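Fiifi Issahaku
9/13/23

Progress on the two-arm table at the Bramell workshop. Both arms are bolted down and both wrist cameras are on. Posting notes as I go, mostly so I can find them again in January.

The arms are different on purpose. Left one has a plain parallel gripper. Right one has the multi-fingered hand, which took most of the summer and still has its board out in the open.

Job I picked for them: put a soft toy in a paper shopping bag. Left arm deals with the bag, right arm brings the toy. I figured two arms could manage that by the weekend. That was 11 days ago.

The toy is the easy part. It's soft, so the fingers can close badly and still hold on. I set the finger current low after I cracked a print on a wooden block last month.

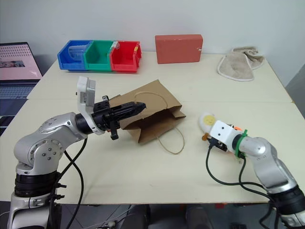
Paper bags are hard. They slide when you push them and they fold when you pinch them. If the gripper comes in too low it shoves the whole bag across the table. Too high and it closes on air.

Loukia Deligiannis suggested grabbing one edge of the opening and leaving the other alone. Tried it last night. Much better than going for the handles – string is too thin for these fingertips and I've stopped trying.

Cable notes. I had the left wrist cable tied tight to the arm and it tugged at full reach, so now it gets a long loop. Looks messy. No dropped camera frames in 200 runs, so it stays.

Score from tonight: 32 tries, 2 where the arms stopped because they got too close to each other. I slowed the right one down near the middle of the table and will run the same set again tomorrow.

Someone asked what runs it. A small controller I wrote and named Gristura, on the laptop at the end of the table. It's not ready to share. The calibration part is a pile of numbers I typed in by hand.

Next: new pads for the left gripper. Loukia has some rubber sheet I can cut up. If anybody has pads that grip paper without tearing it, tell me what you used and how thick.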